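Dedum Open Bench: Teaching Robot Arms by Hand

Gallery and notes, September session

Welcome to the gallery page! We run an open bench at the Penrose workshop where anybody who signs up can sit down and show a robot how to do something. You don't type any code. You take hold of a small leader arm, you move it, and a second arm on the table copies you. While it copies you, everything gets written down: joint positions, camera views, the moment the gripper closes. Later on a model is trained on those recordings and we find out whether the arm can do the job with your hands in your lap.

I have been at this for three years and I still get a little jumpy with excitement when a fresh policy runs for the first time. Mostly it flops. Then you record more, and it flops in a more interesting way.

The September session was all cloth. We had spent the spring on blocks and cups, and Giuliana Tello, who keeps our task list, wanted something that bends. She got her wish. A cup is the same cup wherever you put it down, but a piece of fabric lands in a new shape every single time, and your hands know what to do about that long before you could explain it to anyone. That's why showing works so well here. Try writing down the rules for finding the corner of a crumpled towel! I tried once on the bus and gave up after two stops.

How a recording goes: you shake the cloth out and drop it on the table, you sit back down at the leader arms, you press the pedal, you fold, you press the pedal again. One of those is an episode. We cap ours at 60 seconds, which feels like ages until you have missed the hem twice. Then somebody reaches in, messes up the cloth and you go again.

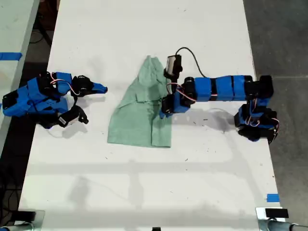
The hardest part for most people is the grab. With your own fingers you feel the fabric slide and you squeeze a bit more without thinking. Through a leader arm you feel nothing of the kind, so you have to go by eye, and going by eye means slowing down. New people come in high and pinch air. Then they overcorrect and push the fingertips into the table, and the motors start to complain. Urszula Czarnecka has a nice trick for this that she teaches everyone: come down beside the fold with the jaws already open, touch the table very lightly, then slide in sideways and close. It looks fussy. It also gave us the cleanest recordings of the whole session.

She is also strict about pauses, and I have come around to her view. If you stop in the middle of a fold to think, the recording has a stop in it, and the model learns that stopping is part of folding. We had a policy last year that would reach out, hang over the cloth for a good long while and then carry on as if it had remembered an appointment. That was me. I had been drinking coffee with my other hand.

So now we practice first. Everyone gets 12 dry runs with nothing saved, and after that the pedal goes live. People relax during the dry runs, they find a way to sit, they work out which hand wants to lead. By the time we record, they're smooth, and smooth is what you want in the data.

What about mistakes? We keep some of them on purpose - the ones you recover from. If you drop the cloth, pick it up again and finish the fold, that episode is gold, because the arm is going to drop things too and it needs to have seen somebody carry on. Episodes where you give up and swear go in the bin. (There's a key for that on the left of the keyboard. It's quite worn.)

The numbers, for those who asked on the mailing list: across the session we kept 309 cloth episodes, and that brings the whole Dedum collection to 1,766, counting the block and cup tasks from before. All of it is going up on the shared drive as soon as Giuliana has finished trimming the ends. She watches every one. If you folded for us and you'd like your episodes taken out, write to her and she'll do it.

We trained two versions from the cloth set. The first one, which we named Protlow for reasons lost to history, saw everything. It's quick and it's a slob. It folds the fabric over, lets go early and seems perfectly pleased with a result that would get you a talking-to in my mother's kitchen. The second, Zorden, was trained only on the episodes Urszula marked as tidy. Fewer recordings, slower arm, and a much better fold, with the edges close enough together that I got up and cheered. Its weak spot is a cloth that lands bunched into a ball. It tugs at the ball, gets nowhere and tugs again. We clearly didn't record enough balls, so if you come next time, please be messy when you drop the towel.

A few practical things people keep asking about:

Do I need to know anything about robots? No. Our best folder this time was a retired tailor. She was fast, she was calm, and she had opinions about the cotton.

Can kids come? From age ten, with an adult. Kids are terrific at this, by the way. They treat the leader arm like a game controller and they don't mind doing the same thing over and over.

Left-handed? Come along. We would love more left-handed recordings, and the leader arms can be swapped over in a few minutes.

Can I bring my own arm? Please do, as long as it clamps to a table edge and you bring your own power supply. Tell us in advance what servos it uses so we can have the right calibration script ready. Calibrating with a line of people waiting is no fun.

Next up we're moving on to sleeves. Giuliana has collected a pile of old T-shirts and wants the arms to fold them flat with both sleeves tucked in, which I think is wildly ambitious, and I have already put my name down for the first slot. Doors open at 10 in the morning and there's room for six folders at a time. Sign up with the form on the Penrose page, and put "sleeves" in the subject line if you write to us by email, so it ends up in the right folder.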